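Getting Ready for an Awards Show Night at Home

If you have people over to watch the red carpet, most of the work can be done the day before. We have done it every year at our place in Perovport, and these are the habits that stuck.

Move the seating first. Everyone should be able to see the television without turning their head, and the person who keeps getting up should sit nearest the kitchen. Lamps behind the screen are fine. Lamps facing it will show up as a glare in every dark dress.
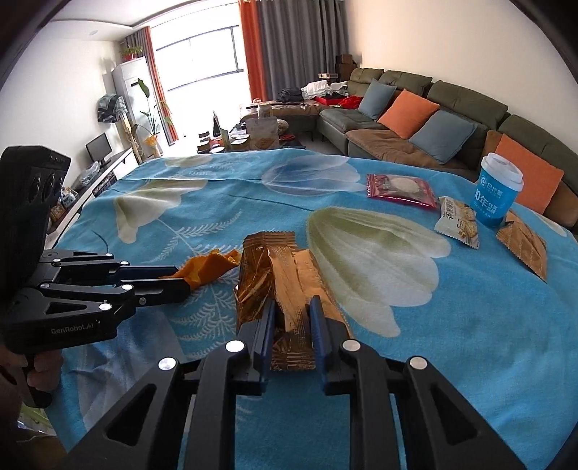
Snacks need to be quiet and easy to eat in low light. Popcorn is good, and so are cheese cubes and small rolls. Anything in a crinkly foil wrapper should be opened during the arrivals, before the speeches start. Put out a bowl for the empties or they end up under the cushions.

A patterned tablecloth hides drips better than a plain one. Shake it outside and wash it cold the same night if there is wine on it. Ours came from Salcedo and has been through the machine more than 200 times. Blot wine with a dry towel, then cover it with salt and leave it for 18 minutes before rinsing.

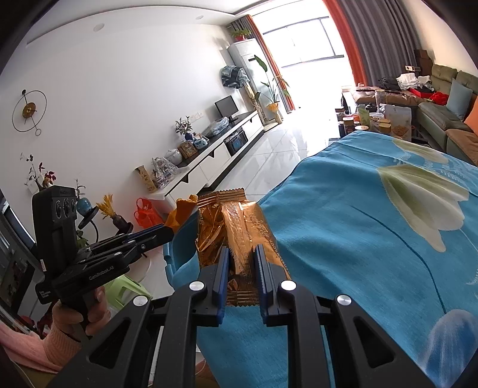

Foil packet, crimped at both ends.

Ballots are worth the trouble. Print one sheet per guest with the main categories only, and tape a pencil to each. Collect them before the first award. We keep the old ones in a Femis folder, and people like to see how badly they guessed in other years.

If guests are dressing up, clear a hook or a rail near the door for long coats. Sequins snag on knitted throws, so fold those away. For makeup on a collar, a drop of dish soap rubbed in with a fingertip usually does it. Rinse from the back of the fabric.

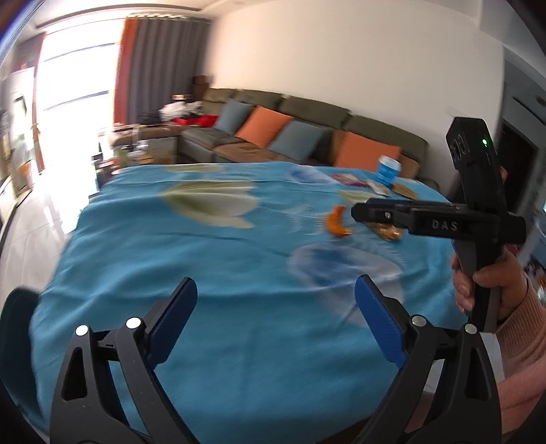

Leave the dishes to soak when the last hour begins. The final awards run late, often past 11, and no one wants to scrub a pan at that point. Baked-on cheese comes off in the morning with hot water and a plastic scraper. The Ristholm one with the short handle has lasted longest for us.

Take the trash out before bed if there was any fish on the menu. Wipe the remote too.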